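How to set up a contact-offset correction for drive and module handling

This page covers the correction step we use at the Blackburn bench when a two-finger gripper has to seat or remove small parts in computer hardware. It assumes you already have a working arm, a calibrated wrist camera and demonstrations recorded through the Keseo logger. If you don't, start with the bench setup page and come back.

The method is simple. A policy trained on demonstrations gets the fingertips close to the part, and a small second network predicts how far off the contact point is going to be. The arm shifts by that amount before it closes or pushes. We call the second network the Rerton head, after the grant it was written under.

Step 1. Choose what counts as contact
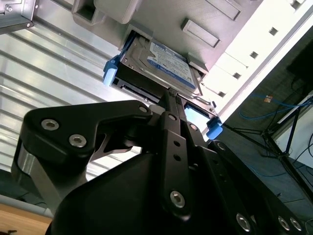
The label for each demonstration is a single point in the wrist camera's view, marked in the last still before the fingers touch. Pick a feature you'll be able to find again in every recording and write it down before anyone starts labelling. For a tray that sits part way into a server chassis, we mark the front edge of the tray just under the drive label, where the slim fingertip presses. The light blue latch tabs at each end of the tray are easier to spot, but labels placed on them drifted toward whichever tab was nearer the camera. Leave the tabs out of the label and let the network find them for itself.

Do the whole set in one sitting if you can. Our first set had 263 demonstrations, and the ones labelled after a week's break were visibly different from the rest.

Step 2. Train the correction head

Freeze the policy. Crop the wrist view to a square centred on the fingertips and feed the crop, plus the finger opening, to the Rerton head. Its output is a sideways and a forward offset in millimetres. We cap both at 6 mm. Anything larger means the policy has lost the part, and a correction will only push it somewhere worse.

Train for 20 passes through the data and keep the checkpoint with the lowest error on held-out recordings. Hold out by session, not by individual demonstration, or your error will look far better than it is.

Step 3. Move to a cluttered case

A bare tray is a forgiving target. Before you trust the numbers, run the same head on an open desktop tower, where loose cabling and shiny metal give it plenty to get wrong.

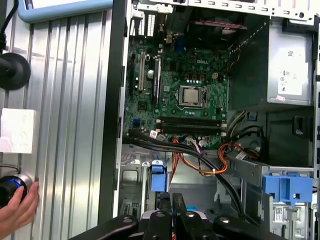

Troubleshooting: cluttered interiors

If the offset jumps between one still and the next, look at what's inside the crop. Coloured wiring is the usual culprit. In a tower where orange, red and yellow wires loop across the lower board near a blue drive bracket, a wide crop will take in all of it. Tighten the crop until the fingers fill the bottom third.

If the offset is steady but wrong, check that the gripper hasn't been refitted since calibration. A small rotation at the mount gives a constant sideways error.

If the head keeps predicting zero, your demonstrations are probably too tidy. Record another batch with the approach deliberately started 2 mm off — alternate left and right — and retrain from scratch.

Step 4. Check against the fixed view

The wrist camera can't tell you whether the arm fouled the case on the way in. Save a bench view of every trial and go through them with the wrist recordings alongside. 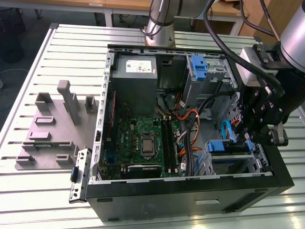 Written by the Stadeck manipulation group, Blackburn bench

Laying the tower on its side makes this check much easier, as the drive bays and the gripper can be seen together. Score each trial as seated, touched or missed, and judge it from the bench view first. Open the wrist recording only when you can't decide. Keep the corrected and uncorrected trials in the same colour-neutral file naming so whoever is scoring doesn't know which is which.

Report the uncorrected result as well. Ours improved most on trays and least on parts deep in the case, where the fingers hide the contact point from the wrist camera until very late. We haven't solved that yet. A second crop taken earlier in the approach is the next thing on the list, and the labelling sheet already has a column for it.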